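¿Sirven 162 tomas de una sola prenda?

Quiero enseñar a doblar punto a un modelo. En Sukamine juran que basta con grabar mucho – no me lo creo. Casi todas mis tomas son así, con el tejido amontonado entre las mordazas:

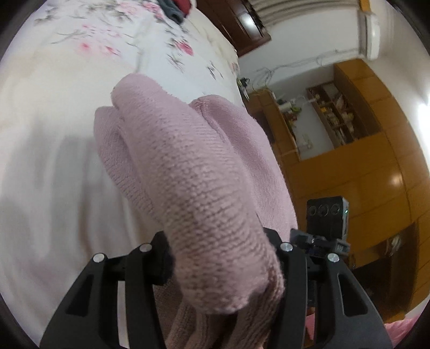

Negri: Depende. Con 162 tomas de la misma prenda aprende esa prenda. Yo haría menos y cambiaría de prenda y de cama.

Trerkeo: Graba también con las dos pinzas, con la prenda más extendida. De las cifras de éxito que circulan, ni caso.

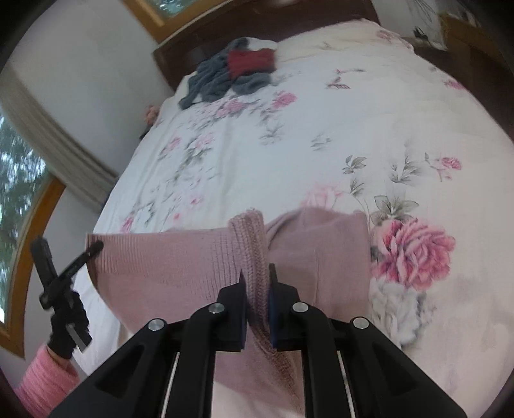 Otra respuesta

Sube más y ya.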